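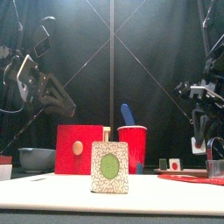
Two-arm table, right gripper holding one of the small white blocks.

Do we really need a risk assessment for two small arms on a table?

Asked in: Workshop and Lab Safety
Tags: robot arms, fencing, risk assessment, gripper, shared space
Viewed 113 times

We have a pair of arms working over one white tabletop. They pick up blocks, a cup, a bowl, that kind of thing. Nothing heavy. The arms were sold to us as "collaborative" and the sales sheet from Drirnavik says they are safe to use around people without a fence.

Now the person who signs off on our building wants a written risk assessment before we run them with anyone standing at the table. I asked why and was told "it's the standard." Which standard, and what does it say, I could not get out of him. I've read a few summaries online and they all seem to be written by companies that sell fences, or light curtains, or the assessment itself.

So my questions are:

Is the assessment a real requirement or a box to tick?
If the arm is already rated as collaborative, what is left to assess?
Does it matter that there are two arms and they can both reach the middle of the table?

I'm not trying to get out of doing it. I would just like to know what I'm doing it for. Last time we filled in a form like this it was for a drill press and it went in a drawer.

Edit: we are in the US, and there is no production line involved.

3 answers

Answer from Jintana Paisan
Accepted

You're right to be suspicious of the sales sheet. Be suspicious of the form too, but do the work behind it.

The word "collaborative" describes what you do with the arm in a given setup. The bare arm may have force limits and a decent stop function. Then you bolt on a gripper, put something in it, and run it over a table with another arm. The vendor assessed none of that. The published guidance (ISO 10218 and, for people working close to the arm, ISO/TS 15066) looks at the whole thing, tool and workpiece included. On the legal side, those are standards and your state or your insurer may want more or less than they ask for. Ask your building guy to name the document. If he can't, offer him those two and see if he's happy.

Looking at your photo, I'd write these down first:

The gripper fingers. They have angular ends. A force that is fine when spread over a padded cover is a different matter at a narrow edge, and hands and faces are not equally tough. What height is the gripper at when somebody leans in?

Arm against arm. Yes, two matters. The gap between them is a place where a hand can get caught, and I would not assume either controller knows the other arm exists. Check that one stop button stops both. I have seen a setup where it didn't, and everybody there believed it did.

The pole in the middle and the thin wires crossing behind the table. Can an arm reach the pole? If it can, that's a fixed thing to be squeezed against. Same for the tabletop.

The cable by the left arm. Where does it go at full reach?

The thing being held. A small block is fine. A metal pot is less fine. If your list of objects grows, the assessment has to grow with it, and this is where most of them go stale.

Then test it. Measure speed and contact force if you can borrow the gear. If you can't, say so in the document and keep people back while it moves. Two pages of true statements beat a Wolberg template with every box marked "low."

Last revised 11/8/19 to add the part about the stop button.

Answer from millrace_tom

Overkill. We've had a Mirani arm on a bench since July and the only injury has been to a coffee mug. Keep the speed down, don't put your head in there. If the boss wants paper give him paper.

Comment: The mug is your test data?

Comment: It's 6 months more data than most people have before they write "low risk." I'll grant you it wasn't a person.

Comment: So nothing has gone wrong yet. That is a pretty thin reason to skip it. How slow is "down," by the way? Is there a limit set in the controller or does somebody just pick a low number each time?

Comment: Somebody picks it.

Answer from Ninex_user

Adding to the accepted one. Mark the reach of both arms on the floor or table with tape. Cheap, and you find out fast how big the area is. People always guess small. Also decide who is allowed to hit resume after a stop, and write the name down.

I don't agree that you need to borrow force gear for a table this size if you can simply stand outside the tape. Measuring only matters if you insist on having hands in there during motion. Do you? The question never says why anyone has to be at the table.

Comment from the asker: Fair. We reset the objects by hand between runs. I suppose that could be done with both arms stopped. I'll ask what that costs us in time before I argue with anybody.

Comment from Jintana Paisan: Stopped how, though? Paused in software and powered off are different answers. Put whichever one it is in the document.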